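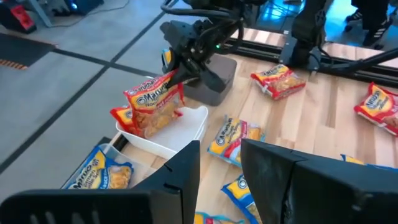
Me responderam no fio anterior que marmita só compensa para quem tem tempo no domingo, e que para o resto sai mais barato comer na rua e pronto.

Discordo em parte. Vou colocar as contas, que são as minhas, de uma pessoa só, trabalhando no centro de Vorville.

1/ No ano passado gastei R$ 2.557 em almoço fora. Só em setembro foram R$ 316, mês em que fiz hora extra quase toda semana e parei de cozinhar.

2/ Não entra aí café, salgado nem o que pedi em casa à noite. Isso eu não anotei direito e não vou chutar.

3/ A marmita feita em casa me custa uns R$ 135 por mês com arroz, feijão, ovo, frango e legume da época. Gás à parte. Carne vermelha só se tiver oferta no Porkora.

4/ O tempo: cozinho feijão uma vez a cada duas semanas e congelo em potes pequenos. Arroz faço na terça e na sexta. Não passo o domingo no fogão.

5/ Onde a conta desanda é no dia em que acaba tudo e já são nove da noite. Antes eu pedia entrega. Agora abro um macarrão instantâneo, jogo um ovo e o resto de couve e uso metade do tempero, que acho salgado demais.

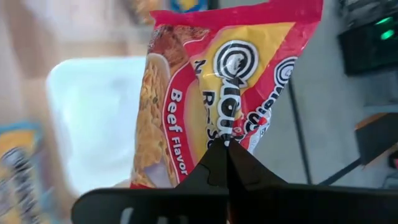 skoltix
@skoltix · 05/01/2023

6/ Continuando, que ontem dormi no meio.

Macarrão instantâneo todo dia eu não recomendo e também não faço. Duas vezes na semana é o meu limite. Sabor carne ou galinha, para mim dá quase no mesmo depois que entra o ovo.

7/ Compro sempre no atacado da rua Gatchalian. Olhem o preço por unidade na etiqueta, porque o fardo às vezes sai mais caro que o avulso. Já caí nessa com molho de tomate.

8/ Perguntaram de vale-refeição. Não tenho, recebo tudo no salário. Se você tem e o restaurante aceita, a conta é outra e provavelmente compensa almoçar fora.

9/ Para quem não tem freezer: feijão aguenta uns três dias na geladeira. Lentilha cozinha rápido e dispensa a panela de pressão.

10/ Amanhã ponho a lista de compras de janeiro com os preços. Falta achar a nota do hortifrúti.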